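**1/** I finished a short story collection at 2 in the morning and I have to talk about it before I sleep. It's called *The Grirkel in the Wall*, by Wissam Khasawneh, and it's all household spirits. Eleven kinds of small, rude creature living in people's homes!

**2/** The title one is a grirkel, a thing that lives behind the plaster and finishes your sentences for you. A boy with a stammer moves into the house. You can guess where you think that's going. You'll be wrong, and I was so happy to be wrong.

**3/** What gets me is how ordinary everybody is about it. The mother knows. The grandmother knows. They leave it a heel of bread and complain about the mess. The big argument in that story is over who forgot to pay the gas bill.

**4/** Second favorite: "Garngate." A bus driver picks up the same dead passenger every night at the Garngate stop, and the passenger never has exact change. Nine pages. I read it standing up in the kitchen and then went back and read the first page again – the coins are right there in the opening line and I walked straight past them.

**5/** Dewanti Yusof (she lent me the book, bless her) thinks the bus one is too neat. We have been fighting about this in voice messages since lunch. Her pick is "Aunt Zamudio's Lodger," and okay, yes, the lodger is wonderful. He's been behind on rent for 64 years.

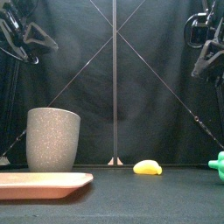 **6/** Things I wrote in pencil in the margins (Dewanti, I will erase them):

- "oh no, the SHOES"
- "why is this making me cry, it's a goblin"
- "read this bit out loud to Braulio"
- "page 298 – come back here when you're stuck"

**7/** About page 298. It's a list of everything the spirit has stolen from the family, in order, and by the end of the list you know the whole marriage. There's no speech about it, and no scene where they sit down and talk. It goes spoons, a key, one earring, a train ticket. I've been trying to do something like that in my own drafts for ages and I always chicken out and add the speech.

**8/** Speaking of which, my own story! Some of you have asked. It's the one about the girl whose shadow goes to school without her. It was around 450 words when I read it at Crescencio Arellano's workshop and it's a lot longer now. Crescencio told me to cut the teacher. I kept the teacher and cut the dog. I miss the dog.

**9/** Reading Khasawneh made me see that my shadow is too polite. She shows up, she does the spelling test, she comes home. Why isn't she making friends I don't approve of? Why isn't she getting BETTER grades? I've got three pages of new notes and my handwriting falls apart on the last one.

**10/** If you want more in this direction, Braulio Medrano's "Salt for Jatenano" is a very good one to try next. It's one long story about a town that shares a single ghost and has to make a schedule. The scheduling meeting made me laugh so hard I woke the cat.

**11/** Also taking suggestions, please! I like them short, I like them funny for at least half the time, and I like the magic to be a bit of a nuisance. Ghosts, imps, talking stoves, I'll read any of it. Novels are fine too, but I'm slow in October.

**12/** Okay, one more thing and then bed. The last story ends on somebody saying "Well, move over, then" to a demon in the bathtub, and I've been saying it to everyone. The cat did move over.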